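Thread: Noise complaint from the unit below, hard floors, teenage boy. Help!

Nandi Du Plessis
Hi all, long-time reader, first post, sorry it's a bit of an essay. We're in 701 at Bronmont (renting, lease runs to January) and I got a letter under the door dated 20th May from the neighbour directly underneath. Very polite letter, which made me feel worse. She can hear my son. Walking, chair scraping, the lot, mostly in his bedroom and mostly at night.

I'm not here to have a whinge about her, I believe her. I used to live under a family with two toddlers and a tap-dancing nan so I get it. I just want to know what's worth spending money on when it isn't my floor.

The room
Hard floor wall to wall, no rug, pale bluey grey, and beige walls that I've been told I can't touch. It's a good size for a unit, bed over on the left and furniture along the back wall, and then a whole lot of open floor in the middle that any boy with a basketball is going to see as a court. 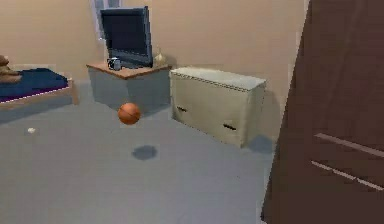 What I've done so far
Felt pads on the chair (they lasted three days before they skated off under the bed). A no-shoes rule, which he follows about as well as you'd expect. Ball stays in the hall cupboard after tea. Moved his desk to the other side of the room so he's not rolling over the same patch all night.

What I'm thinking of doing
Either a big rug with proper underlay, or interlocking foam mats, or paying for a loose-laid carpet. The bloke at Hrnčiar quoted me for a cut piece of carpet with bound edges and it was over $200 before I'd even asked about underlay. Is that dear? I've got no idea any more, everything's dear.

Has anyone been through this as a renter? What worked?

Svatopluk Holub
Rug and underlay, every time. And spend the money on the underlay. We bought a gorgeous thick rug for our lounge and stuck it straight on the boards and the woman downstairs reckoned she couldn't tell the difference. Put a Prandano rubber underlay beneath it a month later and she sent us up a plate of lamingtons. The rug was the pretty bit, the rubber did the work.

Don't go the foam mats. They smell, the edges lift, and they looked like a kindy.

Vratislav Koubek
Going to disagree with Svatopluk on the foam. The thin kids' puzzle ones are rubbish, yes. The dense gym ones are a different animal, I've got them under a rowing machine and my downstairs neighbour had no clue I owned one. Ugly as sin though, and heavy to lug home on the tram.

Bigger question, has your landlord been told? In a lot of buildings the by-laws say hard floors have to meet some acoustic rating, and if the owner ripped up carpet and put in something cheap then it's on them. You might be about to spend your own money fixing their shortcut.

Nandi Du Plessis
Oh that's interesting! The floor does look newer than the rest of the place. The kitchen is straight out of 1994 and the floor's spotless. How would I find out? I don't want to get on the agent's bad side with a renewal coming up.

Vratislav Koubek
Ask the agent for a copy of the by-laws, you should have been given them with the lease anyway. Then ask, in writing and nicely, whether the flooring was approved. You don't have to accuse anyone of anything.

Štefánia Kuruc
Can I put in a word from the other side? I was the person writing the polite letters for years. Footsteps I could live with. What did my head in was the sudden stuff, doors slamming, things being dropped, drawers shoved shut at midnight. You lie there waiting for the next one. So before you spend anything on carpet I'd go after those. Felt dots inside the door frame, a soft stop of some kind, and a word with the young man about drawers.

And go and talk to her. Take something, doesn't matter what. Once I'd met the kids upstairs and knew their names I honestly heard less of them.

Nandi Du Plessis
Štefánia, thank you, I hadn't even thought about doors. His is a big dark panelled thing and he has never once in his life closed it gently. It's either hanging open by the dresser or it's been flung. I'll get some felt dots for the jamb tomorrow (Urik do a pack of them, I've seen them at the hardware shop near the paint tins).

I did go down and see her this arvo with a banana loaf. She was lovely about it. She says the worst of it is between ten and midnight and could we maybe manage to be quieter then. I can't see how I could say no to that. 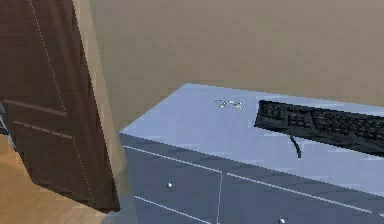
Drahomíra Michalík reckons talking is overrated and it all needs to be on paper, because she had a neighbour who was sweet as pie on the landing and then went to the tribunal with a diary of every noise for a year.

Nandi Du Plessis
Crikey. Mine didn't seem the diary type but I suppose that's what you thought too!

Drahomíra Michalík
It was exactly what I thought. I'm not saying be rude to her. I'm saying send a short note after your chat, thanks for having me down, we've agreed on quiet from ten, I'm getting a rug. Keep a copy. It costs you 5 minutes and you'll be glad of it if the agent gets involved.

Svatopluk Holub
Bit grim for a banana loaf, that.

Štefánia Kuruc
I'd have been put off by a note like that, to be fair. It would've felt like being lawyered at. A text message with the same words in it is friendlier and you've still got it in your phone.

Drahomíra Michalík
A text would do. I'll give you that.

Nandi Du Plessis
Text it is. Also I've emailed the agent about the by-laws, very breezy, no accusations. And I've found a second-hand wool rug on the other side of town, a big brown one, a bit faded at one end but I can shove that end under the bed. So the money can go on underlay like Svatopluk said. Does it matter if the underlay's a bit smaller than the rug?

Svatopluk Holub
You want it a bit smaller, a couple of centimetres in on every side, otherwise you get a ridge and someone goes flying. Rubber side down, and check it won't mark the floor if it's vinyl, some of them stain.

Vratislav Koubek
Seconding the staining thing. Ask the agent what the floor is made of before you lay anything on it, and take photos first for your bond.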